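Clikar to open second packing site in Teston this October

Snack maker Clikar will open a new packing site on the Lernside estate in Teston in October, creating 33 jobs. The company already employs 191 people at its main bakery and warehouse.

The new building will handle single-serve packets for cafes, trains and vending machines. This work is currently shared between two lines at the bakery, where space has been short since last spring. Orders for small packets came to 1,744 pallets last year, up from 1,132 the year before.

Faith Rweyemamu, operations director at Clikar, said: "We have been turning work away because we had nowhere to put it. Lernside gives us a proper loading yard and room for a third line if we need one. Most of the new posts are on days, with a smaller late shift finishing at 10pm."

Recruitment is open now for packers, fork-lift drivers and two quality checkers. Training will take place at the bakery before the move, and travel between the two sites will be paid for the first six weeks. 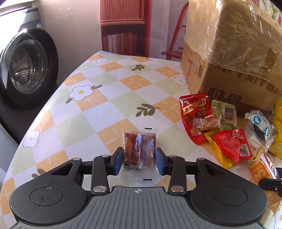 Transport and deliveries

Lorries will use the northern entrance to the estate and will not pass through Teston village. Deliveries will be limited to between 7am and 6pm. A new footpath from the bus stop to the staff entrance is being laid by the estate's owner, Alcantara.

Dexter Blackwood, who manages the estate for Alcantara, said: "The unit had been vacant for almost two years. Clikar has signed a ten-year lease and the fitting-out work is on schedule."

Residents can view the site plans at Teston library during normal opening hours.

Notes to editors

Clikar makes dried fruit, nut and savoury snacks for shops and caterers. Interviews with Faith Rweyemamu can be arranged through the Clikar press office.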